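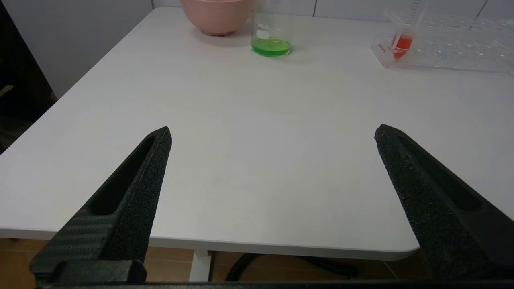
흰색 테이블 상판에 색소물 얼룩, 어떻게 빼나요?

작성자: 연두부엌
2025년 1월 2일

집에서 아이랑 색소 섞기 놀이를 자주 합니다. 흰 직사각형 테이블이고 상판은 무광인데 옅은 나뭇결 무늬가 있어요. 모서리는 둥글고 다리는 흰색 금속입니다. Mener에서 산 건데 설명서를 버려서 상판 재질을 모르겠습니다.
비커에 초록색 식용색소를 풀어 쓰다가 조금 흘렸는데 바로 안 닦고 하룻밤 지났습니다. 물티슈로는 겉만 닦이고 나뭇결 사이에 연한 초록이 남았어요. 주방세제도 써 봤는데 비슷합니다. 매직블럭을 쓰면 무광이 번들거린다는 글을 봐서 아직 안 썼습니다. 그리고 비커는 보통 얼마까지 채워서 쓰시나요? 눈금 꼭대기까지 담으면 옮길 때 꼭 흘립니다.

작성자: Danylo Moroz

재질을 모르면 약한 것부터 쓰세요. 저는 이렇게 합니다.
베이킹소다에 물을 조금 섞어 되직하게 만들고 얼룩 위에 얹습니다. 30분 두었다가 젖은 천으로 걷어냅니다. 문지르지는 마세요. 그래도 남으면 과산화수소수를 키친타월에 적셔서 덮어 두는데, 안 보이는 상판 밑면이나 구석에 먼저 시험해 보셔야 합니다. 무광 코팅은 제품마다 달라서 하얗게 뜨는 것도 있습니다. 두 가지를 같은 날 연달아 쓰지 말고 중간에 물로 닦고 말리세요.
저희 집 Karpenko 책상은 파란 색소였고 4번 반복하니 거의 안 보였습니다. 나뭇결 방향으로 닦는 게 낫습니다.
매직블럭은 저도 반대입니다. 한 번 번들거리면 되돌릴 방법이 없어요.
비커는 아래쪽에만 담으세요. 아이가 쓰는 거면 절반도 많습니다. 500mL짜리에 조금 담는 게 작은 비커에 가득 담는 것보다 덜 흘립니다.

작성자: 보리차한잔

그냥 햇빛 드는 데 두면 빠지던데요. 식용색소는 빛에 약해서 저는 창가에 두고 잊고 있었더니 없어졌어요. 테이블이 커서 못 옮기면 안 되겠지만요.

작성자: 살림메모

얼룩은 윗분 방법대로 하시고, 다음부터는 쟁반을 깔고 하세요. 저는 Husta 실리콘 매트를 씁니다. 가장자리가 올라와 있어서 쏟아도 안 넘쳐요. 색소물은 벽 쪽으로 밀어 놓고 앞쪽은 비워 두면 팔꿈치로 치는 일이 줄어듭니다. 바닥이 타일이면 줄눈도 한번 보세요. 상판보다 줄눈에 든 색이 더 안 빠집니다. 저는 줄눈은 칫솔에 베이킹소다 묻혀서 닦았습니다.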